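Rimwood Players
Minutes of the October production meeting
Held in the upstairs room at Skornstead Hall, 7 p.m.

In the chair: Oleksandra Onyshchenko
Minutes: Yevdokiia Semeniuk
Also present: the cast of the winter play, less the Vicar, who had rehearsed his apology for absence so thoroughly that he delivered it by phone twice. Lighting, sound, wardrobe and front of house were represented. Props was represented by a note.

1. Minutes of the last meeting

Approved, after the word "shouting" in item 6 was changed to "discussion" at the request of both people who had been shouting.

2. Matters arising

The fog machine has been returned to the hire shop. The deposit has not been returned to us. Oleksandra will call again and will this time leave out her views on the fog.

The missing page of the prompt book was found inside the piano. The pianist says it improved the tone and would like it back.

The smell in the wardrobe room has been traced to the bear costume. Wardrobe asked for permission to throw the bear away. There was a long silence, as several members have been the bear. Agreed to air it on the back landing until the next meeting and then vote.

3. The winter play

Oleksandra reported on the script. For those who missed the reading, The House at Panasiuk is a drawing-room mystery in three acts, with one murder, two false confessions and a great deal of tea. It was chosen in the spring by a show of hands, and Yevdokiia would like it noted that she counted the hands and that her own preference, a comedy with a cast of five, came a respectable last.

The running time at the first read-through was a little under three hours, before intermission. Oleksandra feels the play will tighten. The bar staff feel it should tighten a lot. Cuts were then proposed as follows.

The speech about the canal in Act One. Agreed. The actor playing Uncle Felix, whose speech it is, asked that his sorrow be recorded. It is recorded.

The second confession. Not agreed. It was pointed out that the third act makes no sense without it. It was pointed out in reply that the third act makes no sense with it. Left in by a margin of 2.

The song. Agreed, with relief, and with thanks to the person who would have had to sing it.

The tea. There are 4 separate teas in the play, each with cups, saucers and a hot kettle carried on from the wings by a maid who has no other lines and is starting to resent it. Agreed to merge the second and third teas. The maid asked whether she might be given a line in exchange. Oleksandra said she would look for one. The maid said she had already written it. It was read aloud and was better than most of what surrounds it, so it is in.

4. Set

The main business of the evening. We have the drawing room flats from two winters ago, which need repainting on the side that was a submarine. The French windows are sound but open only outward, and the stage has no outward on that side. Carpentry will rehang them.

The staircase was raised again. The script calls for the body to be discovered at the foot of a sweeping staircase. We own five steps leading to a platform. Oleksandra suggested that with the right lighting five steps could sweep. Lighting said they could not. It was agreed to discover the body behind the sofa, which will also be easier on the corpse, who has a knee.

Sofa: still on loan from somebody's mother. She would like to know for how long.

Fireplace: painted, flat and unlikely to fool anyone past the front row. Members spoke fondly of it all the same.

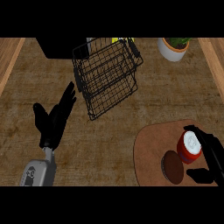
Discussion of the drawing room floor took up the next half hour and most of the cookies. The hall's boards are black, scuffed and covered in tape marks from other people's shows, including a large cross that our actors keep standing on out of habit. Paint was ruled out under the terms of hire. Linoleum was ruled out by everyone who remembers the linoleum. Wardrobe proposed a rug, and on that there was broad support: one big brown rug over most of the floor, worn-looking and patchy with ochre and tan, and just a strip of pale wood left showing at either side. It was felt that a family with secrets would own such a rug. Front of house remarked that it looked stained, and was told that in a murder mystery this counts as scenery. The question is where to find one the size of a stage. Buying is out of reach. Sound has a cousin in house clearance and will ask. Failing that, we will sew several smaller rugs together and dye the result, and Yevdokiia wishes it understood that "we" in this sentence does not mean Yevdokiia.

The edges were then argued over. A loose rug and a maid with a kettle are an obvious pairing. Stage management wants it taped down on all sides. The actor playing the Inspector asked that it not be taped at the point where he flips back the corner to reveal the letter. It was explained to him that the letter is now in the clock. He had not been told. He has been told.

5. Props

The note from Props was read. It said: "Have clock. Have letter. Do not have gun. Have A gun but it is orange." Agreed to paint the gun. Stage management will check what the hall's insurance says about replicas and will lock it in the office between performances, along with the good cups.

Members are reminded that the prop decanter contains cold tea, which is changed weekly. Those who sampled it at the last rehearsal will have noticed that it had been a long week.

6. Costumes

The period was debated. The script says "between the wars" and does not say which. Wardrobe has a rail of 1930s dresses and a rail of 1970s dresses and intends to use whichever zips. Hats for all ladies over thirty, unless the lady objects, in which case for all ladies who do not object.

Uncle Felix's mustache will be glued on. He has offered to grow one. His wife, who is in front of house, asked that it be glued on.

7. Lighting and sound

Lighting can offer day, night and "evening, more or less." The lightning in Act Two will be done by switching the side floods on and off quickly by hand. The last time this was tried it tripped the supply to the ice cream freezer, with results that are still spoken of. An extension will be run from the kitchen.

Sound has recorded rain, thunder, a car arriving, a car leaving and an owl. The owl is very good. Sound would like the owl used more than once. Oleksandra said once. After some back and forth an owl was granted in each act, on condition that the thunder is shorter.

The doorbell will be live. In the last play the recorded doorbell rang after the guest had sat down, and the audience clapped.

8. Tickets and front of house

The hall seats 100 if nobody minds the pillar. The seats behind the pillar will again be sold at the lower price as "partial view," and front of house has been asked to stop telling people at the door which part.

Tickets will be on sale from the library desk and by leaving a message on the hall's line, extension 3131. Callers should leave their name, the performance they want and how many seats. They should not leave reviews of the previous play.

The program is a single folded sheet. All biographies are to be kept to roughly forty words. The Inspector's currently runs to a page and includes a school prize. He will be spoken to by someone he likes, once we find out who that is.

Refreshments: coffee, squash and the flapjack. There was a motion to replace the flapjack. It was defeated by the person who makes the flapjack looking around the table.

9. Rehearsals

Acts One and Two are to be off book by the end of the month. Act Three to follow when its ending has been settled. Oleksandra asked that members arrive at seven for a seven o'clock start, and explained the connection between the two.

The upstairs room is unavailable for one week because of the choir. We will have the kitchen. Scenes without furniture, violence or running will be rehearsed there. Stage management went through the script and found two pages.

Prompting: the prompter asked that actors who have paused for effect give some kind of signal, as she has been shouted at both for prompting and for failing to. Uncle Felix will raise an eyebrow. It was noted that he does this all the time. He will raise a finger.

10. Any other business

A member asked whether we had the rights to perform the play. Oleksandra said the form had been sent. Asked whether it had been answered, she said it was a very well-filled-in form. She will follow it up before the posters are printed.

The bear was raised again, by someone who had been out on the landing. Vote brought forward. The bear goes, seven to three, with the head to be kept.

Meeting closed at 9:40 p.m. The next one will be in the kitchen. Please bring a chair.

Y.S.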